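The Long Way to Totelcombe

Celina Zawadzka had been doing stand-up for two years when she was offered a spot on a tour of country halls. The pay was petrol money and a share of the door. She said yes before she had looked at a map.

The first night was in Billen, in a hall with seating for 200 and a stage built for school concerts. The audience came early and brought their own cushions. Zawadzka went on second, did her twelve minutes on share houses and parking inspectors, and got a decent response to the parking. The share house material went nowhere.

"Hardly anyone in that room had ever lived with a stranger," she says. "They all owned sheds. I had nothing on sheds."

By the time the tour got to Kiltlow she had five minutes on sheds.

A circuit built on halls

Comedy in the regions has mostly meant a big name passing through on the way to a capital city. The Morsy tour works differently. It puts four comics in a van, keeps tickets to $20, and stops in towns that would not normally see a live show between one agricultural show and the next. It runs through June, when farm work is slower and people are looking for a reason to leave the house on a Tuesday night.

The comics take turns hosting. Whoever hosts has to arrive by four o'clock, check the microphone and find out what has been going on in town. That last job matters more than the microphone. In Kiltlow the council had just put a roundabout at the only intersection, and no act that night got a bigger laugh than the host saying the word "roundabout" and waiting.

Money is tight. The tour sold 2232 tickets last season, which covered hall hire, fuel, insurance and motel rooms, with a modest amount left for the performers. Most of them keep day jobs. Zawadzka does payroll for a plumbing supplier and takes her annual leave in one block to fit the run in.

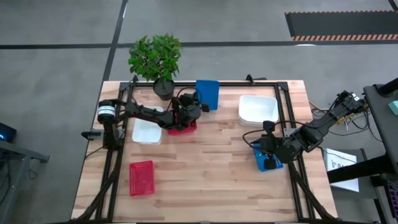 What works and what doesn't

Every comic on the van has a list of jokes that have been dropped. Anything about trains goes, as there aren't any. Jokes about coffee do better than expected. Swearing is fine in most towns after the interval, but the early part of the show is kept fairly clean because families come.

Heckling is rare. The more common problem is conversation. People in the front rows answer questions that were meant to be rhetorical, and they answer at length. In Billen a man corrected Zawadzka on the price of a second-hand ute and then gave her the name of someone who was selling one. She has kept the exchange in the act, although she now plays both parts.

She also writes differently. In the city she worked in short bits, with a laugh every few lines, because a bar crowd will turn back to its drinks. A hall crowd sits and listens. Her closing story, about driving her grandmother's freezer across two states, runs for nearly nine minutes and would not survive a late spot in a pub.

The last night of the run is in Totelcombe, the smallest stop on the route. The hall has one heater, and it has to be switched off during the show because of the noise. Zawadzka is hosting. She plans to drive up the night before, have dinner at the pub and ask what people are annoyed about.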